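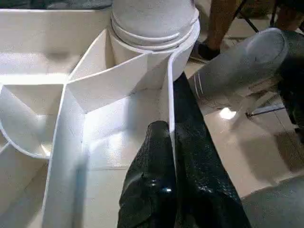

Plirkico opens second moulding line at Oltham and moves to single-polymer trays

Oltham, March – Plirkico, the maker of moulded plastic storage and transit trays, has started production on a second injection moulding line at its Oltham works. The line will make the company's divided tray range from one grade of white polypropylene, replacing the mixed materials used until now.

The change covers 10 tray patterns in the current catalogue. Outer dimensions and stacking heights are unaltered, and existing customers will not need to alter racking or lids. Part numbers stay the same, with the suffix P added to stock made on the new line.

Until last year the deeper trays in the range were moulded in two materials, with a softer grade used at the rim. The two could not be separated easily at end of life, and returned trays were often refused by recyclers. Under the new specification a tray can be ground and sent back into the material stream as one piece. Labels are now moulded into the base.

"The difficult part was wall thickness," said Pieter Kekana, head of engineering at Plirkico. "A thin divider cools faster than the floor it stands on, and it will pull out of line if the gate is in the wrong place. We moved the gates on five of the tools and lengthened the cooling stage. Cycle time went up slightly and scrap came down."

Tooling for the line was cut by Fustico, which also supplied the test pieces used during approval. A batch of 2484 trays was moulded during the trial period and checked for flatness, divider height and weight. Samples from the batch were then put through 100 wash cycles at the company's own test house. Results are available to trade customers on request.

The first deliveries will go to Suwannarat, the parts distributor, which uses divided trays for small fittings at its picking stations. Rattana Chaimongkol, stores manager at Suwannarat, said the company had asked for tighter control of compartment depth.

"Our pickers work by hand and at speed," she said. "If one tray sits higher than the next, the lid does not close and the stack leans. We asked for a tolerance in writing and we have been given one."

Trays made to the earlier specification will be sold until stocks run out. Plirkico will accept them for return alongside the new ones, but they must be sorted and bagged separately – mixed loads will be sent back at the customer's cost. Collection notes should state the suffix where there is one.

Prices for the standard range are unchanged. Orders for special colours are suspended while the second line is being run in, and a date for their return will be given to account holders by letter.

Trade enquiries: Piyumi Majumder, sales office, Plirkico, Oltham.
Technical enquiries: Nattawut Sitthichai, test house, at the same address.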